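The Nistaveck Cutting Mat, After a Winter on My Table

I should say up front that I did not need a cutting mat. I had a cutting mat. It was a tired thing I inherited from a roommate, warped like a potato chip along one side, and it had served me through years of book covers, picture mounts and one very bad kite. Then my friend Sutrisno Sembiring came over to borrow it, looked at it for a while, and asked if it had been in a fire.

So I bought the Nistaveck, in a green so loud that my neighbor asked if I'd gotten a fish tank.

The color first, then, as it's the first thing you'll have to make peace with. The listing calls it "Spring." It is the spring of a planet with two suns. The mat is see-through, so on a bright table it lights up like a soft drink, and on a dark table it merely glares. I put mine on a pale desk by the window, which was a mistake I've since decided to call a style. The old mat was the green of a school chalkboard and I never once had to squint at it.

You get used to it. I did, in a week or so. My partner is still working on it.

As a thing to cut on, it's good. The surface has a little drag to it, enough that paper stays where you put it while you're looking for the ruler you had in your hand a second ago. A fresh blade goes through card without that horrible skating feeling. Book cloth is fine. Gray felt, which I've been cutting a lot of for a set of drawer liners I promised my sister last July, is fine if you press down and don't stop in the middle to think. Thick chipboard takes 5 or 6 passes, but it took that on the old one too, and I suspect the weak part in that arrangement is my arm.

Healing is where the makers of these things get poetic. The sleeve says the mat "forgets every cut." Mine remembers several. Light cuts close up nicely and I can't find them unless I drag a fingernail across. The deeper ones, from the chipboard, are still there, and in a see-through mat they catch the light and look back at you. If you're the kind of person who can't leave a scratch on a phone screen alone, get an opaque one.

The grid is printed in a darker green. On green. It's handsome and I'd rate it highly as wallpaper. In daylight I can use it without complaint. At night, under the desk lamp, I end up tilting my head like a dog that's heard its name. I've gone back to measuring with a steel ruler and treating the grid as a rough opinion. For squaring up a corner it does the job, and when I checked it against the ruler it was true all the way across, so the printing itself I can't fault.

It lies flat. After the potato chip, I can't tell you what that's worth. It arrived rolled in a tube, which made my heart sink, but a night under the big atlas and two cast-iron pans sorted it out and it hasn't curled since. Keep it off the radiator. The instructions say so in capital letters and for once I've obeyed.

I tried the Szabo version as well, at Ansel Ostrowski's place. He does framing and has owned his forever. It's thicker, heavier, a sensible gray, and nicer under the knife if you cut board all day. It also costs a good deal more and won't roll up for anyone. If I framed pictures for a living I'd buy that one. I line drawers for my sister.

Cleaning is dish soap and a damp cloth. Spray adhesive comes off with some rubbing and some language. Felt fuzz sticks to it with real devotion, and against that green every last gray hair of it shows. I now keep a lint roller in the pen cup.

Would I buy it again? Yes, probably in the clear, if they'd stop selling out of the clear. The size is right, the cutting is good, and I've only once been asked to put it away before company came. Sutrisno has already asked to borrow it. He got the old one.

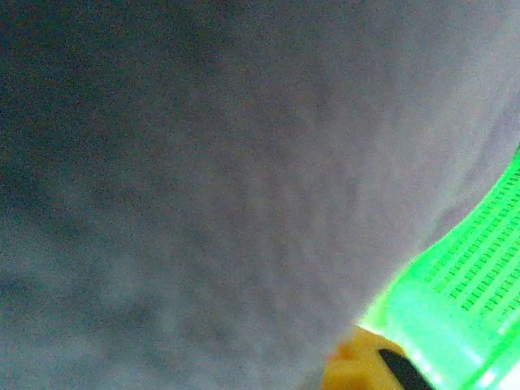
The drawer liners are coming along, by the way. Four drawers done, and my sister has stopped asking in that particular voice. I'll write up the felt separately when I've finished the roll, including which glue not to use.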